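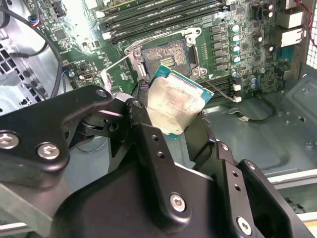 *CPU out, socket open. Old paste still all over the lid.*

Welcome to the February gallery! This one is all about the gray tower, which has been sitting under my desk at Drudstead for longer than I want to admit, and which finally got its turn on the bench. I only have the one picture ready to post so far (the rest are still on the other card, and Juniper Nakamura has the reader), so the captions underneath are longer than usual. Grab a coffee.

### The lid

Look at that crust! Whitish in places, tan in others, even a bit pink. I love a good dirty heat spreader, I really do. The shiny metal top is the part the cooler sits on, and the paste goes between the two to fill in the tiny gaps. When it gets old it can go patchy and chalky, and then you get a computer that sounds like a hair dryer every time you open a spreadsheet. Mine did. I was seeing 32 degrees more under load than Traian Roman gets on the same model of machine, and he keeps his in a closet.

There's some printing on the lower left of the lid, too blurry to make out here. If you're planning to sell or swap a chip, clean it first and then take a second photo straight on, with the light coming from the side. I learned that one after sending Annick McKinnon the same useless close-up twice.

### The green edge

You can see a thin strip of the teal-green board sticking out past the metal. That's where you want to hold a processor, by the edges, and keep your thumbs off the underside. Paste on the lid is no big deal. Paste on the contact side is a whole evening gone.

For cleaning I use rubbing alcohol and coffee filters, because they don't shed fuzz the way paper towels do. Put a little on the filter, let it sit on the crusty bits for a minute, and wipe from the outside in so you aren't pushing gunk over the edge. Plan on going through a few. Lefteris Athanasiadis swears by the little pre-soaked wipes that Plirgate sells in a box of 40, and they're fine, but I keep finding mine dried out.

### The socket

My favorite part of the picture. With the load plate flipped up you get to see all those contacts, and they look almost like speckled stone. Please, please don't touch them! No brushing, no canned air held an inch away, no "I'll just get that bit of dust with a tissue." If the board came with a plastic cover and you still have it, pop it on while you clean the chip. I keep a few of those covers in an old Wita mint tin, and I've never once regretted hoarding them.

The silver wires on either side are the retention levers. They can feel scary when you close them up again, because there's a bit of a creak and more push than you'd like. If the chip is sitting flat and the corner marks line up, that push is normal. If it's rocking at all, stop, lift it out and look again.

### The memory slots

Up at the top are the black memory slots, which I always forget to clean around. A soft, dry paintbrush is enough for the outside of them. The latches at the ends are a place where dust really loves to collect, and a clogged latch can fool you into thinking a stick is clicked in when it's only mostly in. Ask me how I spent 3 hours at Chiriac's last summer.

### What I'm putting back

A pea-sized dot of new paste in the middle, cooler straight down, screws tightened a little at a time in a cross pattern. Anum Ghumman spreads hers with an old library card and gets great temperatures, so do it however you like. We've argued about this for over eight years and neither of us is budging.

### Coming to this page

- The cooler, before and after (the "before" is gross, you've been warned)
- The fan I thought was broken
- Cables, once I've tied them up and they're fit to be seen
- Juniper's tower, same model, much cleaner owner

If you've got a crusty heat spreader of your own, send it over and I'll put it up with your name on it. Close-ups welcome, the uglier the better!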